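The Rulebook Taped to the Wall

By Nokuthula Ndlovu
8/16/22

The first thing I was handed at Geltero was a sheet of paper. I'd come to see robots, obviously, and I had my notebook out and my best questions ready, and Themba Tshabalala gave me a laminated page and told me to read it before I went any farther. So I stood in the hallway and read it, like a kid checking the height rule for a roller coaster.

It's called Wiltuten (named after a street, I never got the full story), and it's the shop's own set of rules for running two arms over one table.

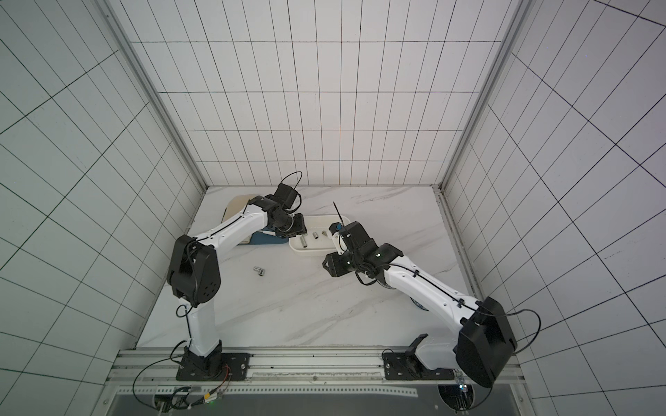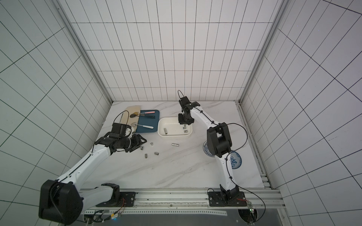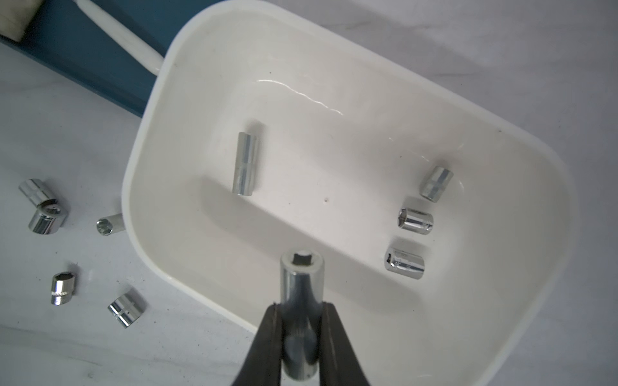 Sorting metal parts at a shared bench

I had figured the rules would be all about keeping people's fingers out of the way. Some are! Hands stay behind the line while the motors are powered, and whoever changes a cable is the only one who can switch things back on. But most of the page deals with the arms bumping into each other, or into the stuff on the table, and that part got me hooked.

Take rule 4. When two arms share a container, one of them owns the space over it, and the other waits its turn. Themba calls this "the salad bar rule," and I haven't been able to stand in line for lettuce since without thinking of him. You don't reach across. You wait for the other guy to pull back — all the way back, elbow too. The elbow is where beginners mess up, he told me, because they watch the gripper and forget there's a whole arm behind it, swinging around wherever it needs to go.

Then there's the speed limit, which is slower than I expected and gets slower still close to the tabletop. I asked if that wasn't a little dull to sit through. He gave me the look my driving instructor used to give me.

My favorite rule is the one about writing things down. A dropped part is logged. A missed grab is logged. If somebody presses stop, that gets logged too, with a name next to it, and you can't get in trouble for pressing it. The log goes back to June of last year and has 4,000 entries, and Themba scrolled through it for me with real affection, stopping to read the good ones out loud. One just said "sneezed, pressed stop, sorry."

I wondered how much of this would travel. Druvlow, the supplier that set up the benches, has its own manual, and it's a thick one, and I'd bet money the people who wrote it have never had to find a page in a hurry. Wiltuten has 13 rules and fits on 2 sides of paper. When Kekana, a smaller outfit across town, asked for a copy this summer, they crossed out one rule and added one of their own, about long sleeves. Themba was a bit hurt about the crossing out, then he stole the sleeves rule.

There's plenty they still argue over. Should an arm that loses its grip go back for the part, or stop and wait for a person? Right now it stops. The younger folks on the team want one retry, and they've been making their case over lunch for weeks. Themba says he'll try it on a single bench first, and the rule stays in pencil until he's read every entry that comes out of it.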